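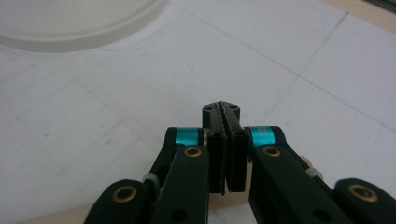 I spent most of January on the part of the pipeline that works out how far open the fingers are. It sounds like the dullest number in the whole dataset and it probably is, but every policy we train reads it on every frame, so when it is wrong everything downstream is a bit wrong too.

The old method fitted the finger position straight from the wrist view and assumed that fully closed meant zero. It doesn't. The jaws on our grippers meet at a slightly different reading on each unit, and the reading moves again after somebody has tightened a bolt. With one gripper you can hide that in a constant. We now have several, and the constant was being copied from a config file Normunds wrote for the first one.

I pulled 2,414 recordings and looked only at the stretches where the fingers were shut on nothing. In 163 of them the estimated width never dropped below the threshold we use to call the gripper closed. So the training data said the hand was slightly open when it was shut, and the policy learned to stop squeezing early. That explains the dropped lids, which I had been blaming on the planner since before Christmas. Sorry, planner.

The new version does a short calibration at the start of each session. You close the fingers, hold, open them fully, hold, and close them again. The script finds the two flat parts of the signal and stores them with the recording. If it can't find two flat parts it refuses to start, and people complained about that for a day or so and then stopped.

Ailbhe Lenihan suggested keeping the raw value alongside the scaled one, and I'm glad I listened. Twice already I have changed the scaling and rerun everything from raw in an afternoon. Prullico, our little labelling tool, still only shows the scaled value. I'll get to it.

Things left to do. The filter adds a delay of 37 milliseconds, fine for training and too much for live control, so the two now use different settings and I don't like that. The older Pusembridge recordings have no calibration at the start. For those I take the lowest value over the first 300 frames and hope the fingers were shut at some point. Mostly they were.

Retraining is running on the Botha machine tonight. I'll put the numbers in the next post if they are worth putting anywhere.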